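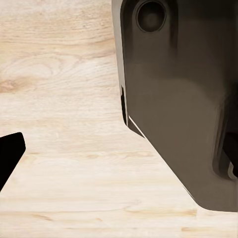

Tampo de madeira clara, com os veios cor de mel.

Óleo para madeira Aso: dois meses de convivência com a mesa da cozinha

Por Janaína Lins | dezembro
Tempo de leitura: 3 min

Quem me acompanha sabe que tenho um fraco por mesas de madeira clara. A minha veio da casa da minha tia, passou anos encostada num quartinho e chegou aqui com aquele ar acinzentado de quem só viu pano com detergente a vida inteira. Lixei, tomei coragem e comprei a lata de 800 ml do óleo Aso, que uma leitora muito querida vinha me recomendando desde o inverno (obrigada, viu? você tinha razão em quase tudo!).

Começo pelo cheiro, que é a primeira pergunta que me fazem. É de linhaça com um fundo de laranja, forte no primeiro dia e bem mais discreto no terceiro. Passei numa segunda-feira de manhã, com as janelas abertas, e à noite já dava para jantar na sala sem lembrar dele. Na cozinha mesmo eu esperei mais um pouco, que sou enjoada.

A aplicação é gostosa de fazer, dessas tarefas que pedem um rádio ligado. Pano de algodão sem fiapo, pouco produto, sempre no sentido do veio. O rótulo manda esperar 19 horas entre uma demão e outra - um número esquisitíssimo, que me obrigou a fazer conta no papel - e eu obedeci. Foram 2 demãos no tampo e uma só nos pés, que ninguém olha mesmo. Ah, e retirem o excesso depois de uns minutinhos! Num cantinho eu esqueci, atendi o telefone, e ficou uma mancha pegajosa que só saiu com lixa fina e paciência. Outra coisa importante: os panos usados têm que secar abertos, bem esticados, nunca amassados no lixo, que pano com óleo de linhaça pode esquentar e pegar fogo sozinho.

O que mais me conquistou foi a cor. Eu já tinha usado o Darkham numa prateleira e ele puxa muito para o amarelo, quase um caramelo, bonito em madeira escura e um desastre na clara. O Aso aqueceu o tom só um tiquinho e deixou o desenho da madeira aparecer, inclusive um nó que eu achava feio e hoje é a minha parte preferida. O acabamento é fosco, macio de passar a mão.

Na resistência, minha nota é mais modesta. Água e café, se a gente enxuga logo, não deixam rastro. Já o vinho, que ficou de um almoço para o outro dia, marcou uma rodela clarinha. Passei mais um pouco de óleo por cima e ela sumiu quase toda. Panela quente, nem pensar, usem descanso.

Para lixar entre as demãos, usei a esponja abrasiva da Kim, de grão 3000, bem fininha, só para tirar aquele arrepiado da fibra. Gostei muito, embora ela esfarele nas bordas. Tentei também a da Avex e achei dura demais para a minha mão.

A tampa da lata merece uma reclamação à parte: é de pressão, amassa fácil e depois não veda direito. Passei o que sobrou para um vidro com rosca, etiquetado e guardado no alto.

Compro de novo, sim, e a próxima vítima vai ser a tábua de pão. Se alguém aí já testou em madeira de demolição, me conta nos comentários, que minha irmã está com um banco enorme esperando resposta.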